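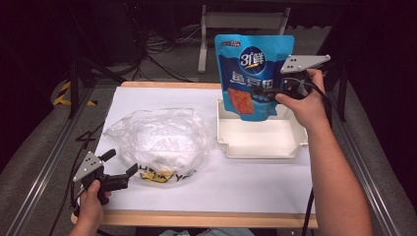 Jultus is a Japanese-style animated television series set in the harbour town of Tindari. It ran for two seasons of 13 episodes each and was later followed by a single feature-length special. The series is usually classed as mystery with elements of school comedy.

Setting

The story takes place in a town built on a steep hillside above a disused ferry terminal. Tindari has 2295 inhabitants, a figure given on the road sign in the opening titles. The upper town holds the school, the clock museum and most of the houses. The lower town is mostly warehouses, many of them flooded at high tide. A cable tram connects the two and is used as a meeting place in nearly every episode.

Plot

The first season follows four pupils in the school's radio club, who pick up a nightly broadcast in which an unknown speaker reads out the next day's tide tables with small errors. Each error points to an object lost somewhere in the lower town. The pupils recover the objects one at a time and return them to their owners, and the early episodes are largely self-contained.

From episode 9 the owners begin to deny that the objects were ever theirs. The season ends with the club finding the transmitter in the ferry terminal, still running, with a logbook whose last entry is dated the following November.

The second season moves the story forward to that month. It has a slower pace and fewer comic scenes, and two episodes are told entirely from the point of view of the tram driver. The special, Jultus: Low Water, retells the final three episodes with a different ending.

Production

The series was made by the studio Pultwood, which had previously worked on short films and advertising. Backgrounds were painted by hand on paper and scanned, while the tram and the sea were modelled on computer. The first season used 926 background paintings. The number was lower in the second, which reused many views of the upper town at different times of day.

The music is mostly for clarinet and small organ. The closing song changes every episode in the first season but stays the same throughout the second.

Other media

A comic adaptation ran to 67 chapters and continues beyond the end of the television story. It gives the radio club a fifth member, who does not appear in any animated version.

Sandu, a puzzle game for handheld consoles, is set in the same town ten years earlier. The player tunes a radio to match fragments of speech and uses them to open doors in the ferry terminal. The game explains the origin of the logbook, which the series leaves open.

Reception

Reviewers praised the backgrounds and the sound design of the first season. Opinion on the second was divided, with several critics finding the tram driver episodes too long. The changed ending of the special remains disputed among viewers, and fan episode guides differ on whether to list it as part of the main story.

A remastered edition of both seasons was released in April 2026. It restores the original episode previews but does not include the special.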